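4.2 손에 드는 그리퍼 두 종류를 써 본 이야기

앞 절에서 컨트롤러 주기를 정했으니 이제 손끝 얘기를 해 보겠습니다. 저희가 비교한 건 Sturkier와 Kedico, 두 가지 핸드헬드 그리퍼입니다. 둘 다 손으로 쥐고 시연을 모으는 용도이고, 카메라가 손가락 쪽을 내려다보는 배치도 같습니다. 처음엔 솔직히 별 차이가 없을 줄 알았어요. 사양표만 놓고 보면 최대 벌림 폭도 비슷하고, 무게도 손에 들었을 때 구별이 잘 안 됩니다. 그런데 화요일 오전에 한 시간쯤 번갈아 써 보니 손목이 먼저 차이를 알아차리더군요(제 손목이 좀 예민한 편이긴 합니다).

과제는 과자 봉지를 집어 상자에 담는 일로 잡았습니다. 딱딱한 블록이나 컵은 이미 3절에서 실컷 집었고, 거기서는 두 그리퍼의 성공률이 거의 겹쳤거든요. 봉지는 얘기가 다릅니다. 안에 공기가 차 있으면 패드 사이에서 밀려나고, 표면이 번들거려서 깊이 추정도 자주 흔들립니다. 게다가 바닥면이 푹신하면 누르는 힘을 천이 먹어 버려서, 봉지를 잡은 건지 이불을 잡은 건지 헷갈리는 순간이 생겨요. 저희는 일부러 책상 대신 침대 위를 골랐습니다. 그리퍼마다 시연을 100회씩 모았고, 그중 25회는 봉지끼리 붙여 놓은 상태에서 시작했습니다.

전체 시도는 연습까지 합쳐 1570회이고, 그 가운데 놓침으로 표시한 것이 157회입니다. 딱 10퍼센트라 표를 만들 때 잘못 센 줄 알고 로그를 다시 돌려 봤는데 숫자는 그대로였어요. 놓침의 대부분은 벌린 상태에서 접근할 때의 각도 문제였습니다. 봉지가 옆으로 누워 있으면 접합된 끝단 쪽으로 들어가는 게 편해 보이는데, 막상 거기를 잡으면 얇은 부분만 집혀서 들어 올릴 때 몸통이 축 처집니다. 상자 위까지는 어떻게든 가더라도 벽에 걸리는 일이 많았고요. Kedico는 패드가 물체 면에 맞춰 조금 돌아가 주는 덕에 이 실수를 꽤 봐주는 편이고, Sturkier는 봐주지 않는 대신 닫히는 지점이 늘 같아서 학습된 정책의 궤적이 더 깔끔하게 나왔습니다. 저는 후자가 마음에 들었어요!

그림 7은 열린 패드 너머로 노란 봉지를 마주한 순간입니다. 봉지의 끝단이 그리퍼 쪽을 향하고, 뒤쪽에는 분홍색 상자가 열려 있습니다. 체크무늬 이불이나 체리 무늬 시트처럼 무늬가 많은 배경에서 정책이 봉지 윤곽을 어떻게 잡는지는 4.3절에서 따로 다룹니다.
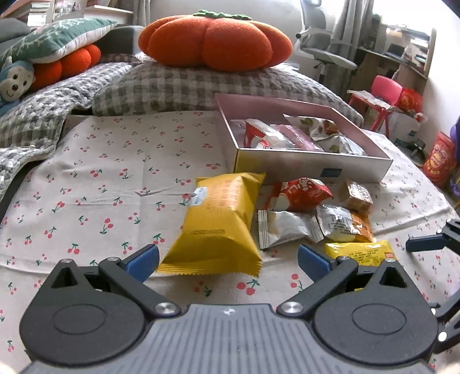

그림 7. 침대 위 과자 담기 과제, 그리퍼 카메라 시점.

Thulani Moodley는 초고를 읽고 나서, 패드 재질을 맞추지 않은 채 링크 구조만 비교하면 결과의 절반은 마찰 얘기가 아니냐고 물었습니다. 같은 패드를 양쪽에 끼우고 다시 재 보면 격차가 줄어들 거라는 의견이었어요. 맞는 지적이라 Nikari 패드를 두 그리퍼에 똑같이 붙여 붙은 봉지 조건만 다시 돌리고 있고, 결과는 부록에 넣을 생각입니다. 다만 닫히는 지점의 반복성은 패드보다 링크 유격의 영향이 크다고 봐서, 이 절의 순위는 일단 그대로 둡니다.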